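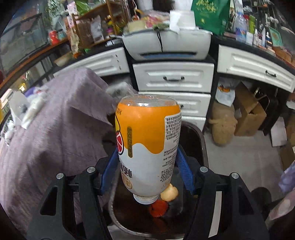 Lieselotte Brandes asked after the first session whether a demonstration still counts if the grip slips and the operator has to take hold a second time. It does, up to a point, and these notes set out where the point is.

Handling and Data, Unit 4: Household tasks with the hand-held gripper

Filed under: Course materials > Practical robotics
Print this page | E-mail this page

The task for this unit is disposal. A drinks bottle is gripped by its sides, carried to a bin and let go over it. Holding the bottle cap down is allowed. The pads should meet it near the middle, where a small error in height does the least harm.

One demonstration runs from the first movement towards the bottle until the fingers are open again. A second grip is fine if the bottle has not left the fingers. If it drops on the floor, stop and mark the run as failed — do not delete it. Failed runs are used in Unit 6.

Work in real rooms with their usual clutter. Do not tidy the worktops first. Last year's group, on the Fornholm project, collected 467 runs on a bare bench, and the trained policy did badly as soon as there was a cupboard behind the bin.

Targets. Each pair hands in 123 runs by the end of December. The class total should come to about 1000, including the Misness set, which is already on the shared drive. Use at least two rooms per pair.

Before you start, check the screws on both fingers and wipe the pads. Sticky pads make the release late, and this shows up in the timing plots.

Write-up: 35 lines at most, plus one plot of finger opening against time. Say which runs you left out and why. Hollmann, chapter 3, covers the plot. The section on filtering can be skipped for now.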